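We use cookies to keep the notebook pages working. Accept / Settings

Field lab notebook, Costholm station
Monday, September
Entered by Olga Quiroga

Back in the wet lab from 08:20. Abelardo Barrientos came up on the early boat with the second half of the sediment cores from Cabral, so everything from the inner fjord is now under one roof. The outer sites at Lerero are still to do and depend on the weather. Wind was north-east all morning and the skipper wouldn't give a day.

Main job today was to sort out the oxygen loggers that came off the Cabral mooring. Three went in last autumn, at the top, middle and bottom of the line. All three came back. The bottom one had growth over the sensor face, mostly hydroids and a thin brown film, and I photographed it before cleaning. Cleaned with a soft brush and fresh water only. No vinegar this time, as last year it left a mark on the foil.

Downloads:
Top logger: full record, no gaps.
Middle logger: full record, clock four minutes slow.
Bottom logger: record stops in late May. Battery reads flat.

The bottom logger is the one we wanted most, so that is annoying. The winter part is good though and covers the whole period with ice on the fjord. Oxygen falls slowly from January and then jumps in early April, a week or so before the ice went out according to Abelardo's notes from the settlement. I want to look at that jump again before saying anything about it. It could be water coming in over the sill or it could be the growth on the sensor starting to shift things.

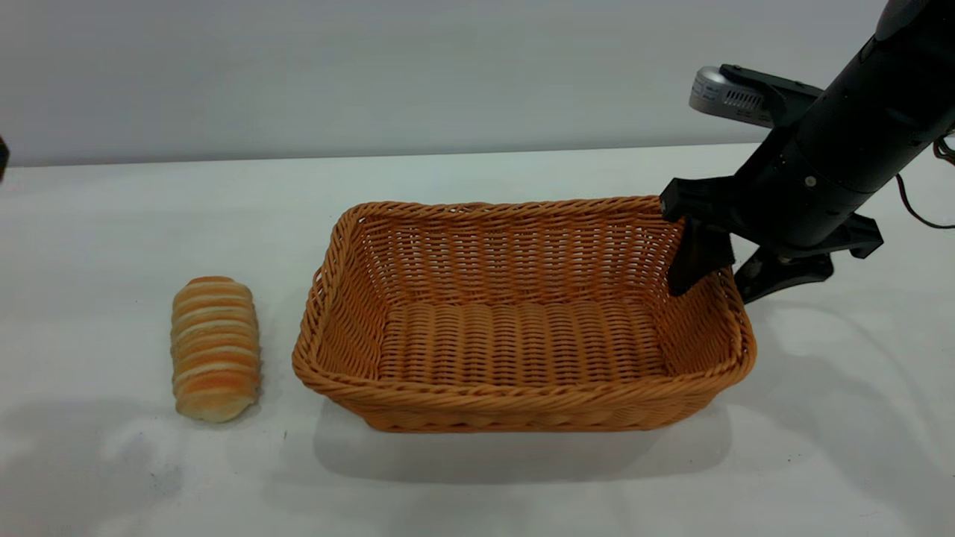 Can we still use the bottom record if the sensor was fouled?
Use it up to the end of March and flag the rest. The hydroids on it are small and look like one spring's growth, and the winter values agree with the bottle samples taken through the ice in February. After March there is nothing to check it against.

Did the two-point check on all three after lunch. Bubbled a bucket for the full-saturation point and left them in for an hour with the lid half on. Top and middle loggers agreed closely with each other. The bottom one ran on bench power and read low by a small amount, which is what I would expect with an old foil. Zero point was fine on all three. Written up on the calibration sheet in the blue folder, and the sheet is scanned.

Changed the foils on middle and bottom. There is one spare foil left in the fridge, and more need to be ordered before the spring trip. I've put it on the list by the door but somebody should send the order, the list has been there since June.

Clock drift: corrected the middle logger by stretching the times evenly over the deployment. Abelardo would prefer to leave the raw times alone and put the correction in a second column. Fine, have done it his way. Raw files are untouched on the station drive and the corrected ones have a c at the end of the name.

Temperature next. The Londance profiler was lowered beside the mooring just before recovery, down to 158 metres, and I used that cast to check the logger temperatures. Top one sits in the part of the water that changes quickly, so it isn't much of a test there. Middle and bottom are good. The salinity on the profiler looked odd for the first few metres of the cast, probably air in the cell. Next time hold it just under the surface for two minutes before lowering. I know we say this every year.

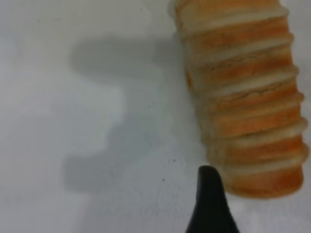
CORES AND SAMPLES

Abelardo unpacked the Cabral cores in the cold room. One liner had a crack near the top end and had lost some of its overlying water on the way, leaving the surface layer tilted. We'll keep it for grain size and not use it for the animals. The others travelled well.

Started slicing core 15 at 14:30. Top five centimetres in half-centimetre slices, then whole centimetres below that. Mud was soft and brown at the top, going to grey by the third slice and black with a sulphur smell further down. Two worm tubes went straight through the first three slices and had to be cut with scissors. Pieces went in with whichever slice they came out of.

Total weight of the wet mud from the top section was 922 g including the tubs. Tub weights are pencilled on the lids and still need to be taken off. The balance was drifting slightly whenever the compressor next door ran, so I waited for it to stop before each reading. Should move the balance to the other bench.

Sieved the first two slices and had a quick look under the microscope. Plenty of small bivalves, brittle star arms, the usual bristle worms. Picked 254 animals from the first slice before stopping, which is a lot more than the same depth gave last year. Could be patchiness. Wait for the other cores before getting excited.

Dye on the samples was too strong again. Everything is the same pink and the plant scraps are hard to tell from the worms. Halve it for the next batch. 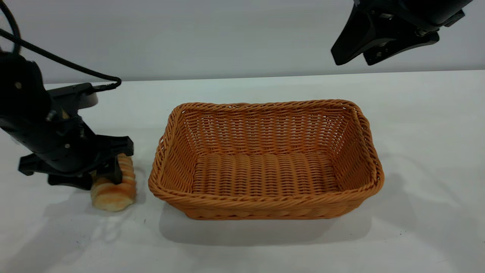

Left for tomorrow

Finish slicing core 15, then start on the next one if the cold room is free before noon. It's booked for the fish people in the afternoon.

Take off the tub weights and put the numbers in the sheet.

Replace the batteries in all three loggers, including the top one even though it reads fine. Set them to log every thirty minutes instead of every ten. Ten used up the bottom one and we don't need it that often in winter.

Abelardo to ring the skipper about Lerero at seven. If it's on, the corer has to be on the quay by nine, and the spare messenger weight is still in the container.

Ask whether the Cabral mooring can go back at the same spot. There was talk of the new cable coming ashore near there and I haven't seen a chart of the route. A. thinks it passes to the south.

Also the cold room door isn't closing by itself. Push it.

Last updated Monday 18:05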